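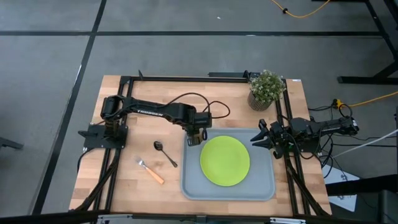 Setting the table at Karkby

Cosmin Roman opened his lunch room in Karkby with 50 plates, and he bought every one of them secondhand. The room is on Ritatgate, two doors up from the old post office. It serves soup, one hot dish and a dessert, and it closes at three.

"I washed dishes for a living before I cooked," Roman said on a Monday, his day off. "You learn what lasts. Thin rims chip. A heavy plate with a rolled edge will outlive the cook."

He grew up in Pîrvu, where his grandmother fed the harvest crews from a single stove. Most of his menu comes from her: bean soup with smoked pork, cabbage rolls, plum dumplings. He has cut the salt and left the rest alone.

Color matters to him more than matching. He puts pale food on bright plates and keeps white ones for the beet salad. "Cabbage rolls look sad on white," he said. "Put them on green and people order them."

The start was slow. He spent 3000 on a used oven from a bakery in Lurkitz, and the door seal failed in the first week. Finding a new one took until January. In the meantime he cooked everything on the burners and took the dumplings off the menu. Regulars still bring it up.

He now has two people in the kitchen and does the serving himself. Asked whether he would add dinner, he shook his head.

"I have a daughter in school. I want to be there when she eats."

The bean soup sells out first, usually by one. He doesn't take reservations, but he will set a bowl aside if you call before eleven.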